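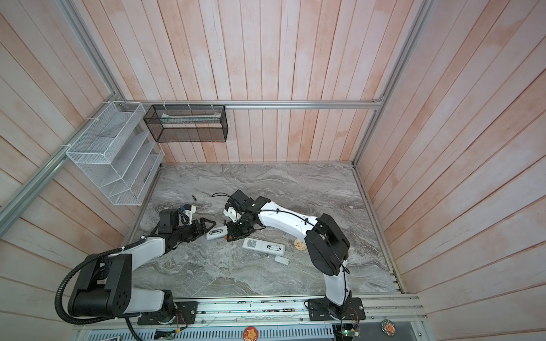

Cell 2, both arms over the table, remote and batteries task laid out.

Pre-run software and safety checklist, Podel two-arm cell
Site: Gruduvwood
Date: December 8, 2020
Checked by: Kavitha Alva
Second reader: Aishwarya Annamalai

1. E-stop cuts both arms from the planner and from the button
OK. Tried both ways. The new stop handler is lovely, the log finally tells you which one fired.

2. Joint limits loaded from the current config
OK. Left and right now read the same file, so no more hand-copying between them (hooray!).

3. Arm-to-arm collision check switched on
OK. The grippers get very close near the middle of the table, so this one stays on even for dry runs. I ran 2,000 random pose pairs through the checker overnight and 234 were rejected. Aishwarya, the list is in the Shetty folder if you want to replay them, some are really fun to watch in the viewer.

4. Collision model matches the cell
Needs work. Side rails and tabletop are in. The wire baskets on the left wall and back rail are still missing from the model. Please add both before anyone raises the speed cap.

5. Wrist camera calibration
Left OK. Right redone this morning and much better.

6. Control loop holds 100 Hz with both cameras streaming
OK. It dipped in November and the fix from Cetemham has held ever since. Great work by that crew.

7. Cables clear through planned motion
OK with comment. Conduit on the left arm is tied along the link. The right arm has a loose black cable arcing over the tabletop, and the planner knows nothing about it. Tie it back, then rerun the wide sweep at low speed.

8. Small parts on the front rail
Comment. There's an AA battery sitting on the base rail between the arms. Move it before homing.

Result: low speed only until 4 and 7 are closed.

A.A.: Agreed. I'll model the baskets this afternoon, can't wait to see the planner route past them.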